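Busura repair room sorts its shelves and opens its doors again

2020-06-26

The repair room at Busura is open again, and it has never looked this good! Moataz Hamdy and Ya-wen Wu spent much of the month going through the drawers, boxes and coat pockets where small tools and broken clocks had been piling up since December, and nearly everything has a home now.

Clocks are still the big draw. Neighbors brought in 58 of them last winter, mostly bedside alarms that had gone quiet or rang whenever they pleased, and Hamdy expects plenty more this summer. "People get so attached to them," he said. "You hand one back ticking and they hug you."

Wu took on the small parts, and she went for wire baskets over drawers. Screwdriver bits stand in rows where you can read the tips, and towels hang within reach (no more wiping hands on jeans).
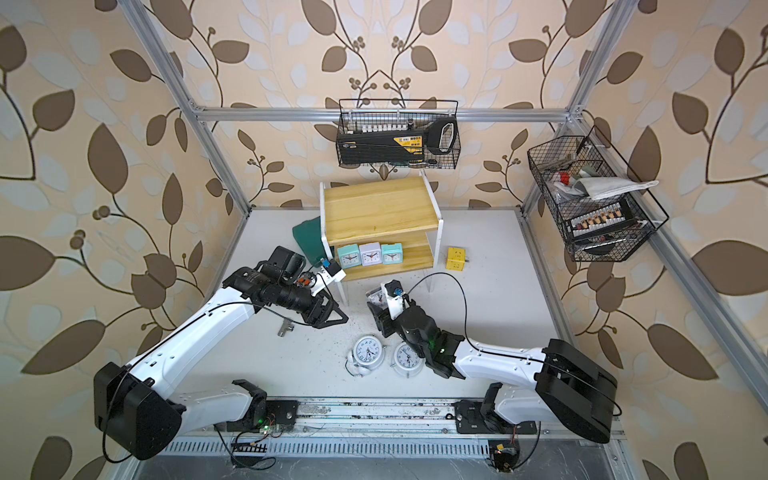

Anyone can bring in up to 2 items per visit, and there is no charge, though a jar by the door takes donations toward batteries and springs. Plumbing bits, plugs and lamps are welcome too — Wu is especially happy to see a dripping faucet. Please put a name tag on everything you leave overnight. The room is on the ground floor of the old Modise building, through the side entrance.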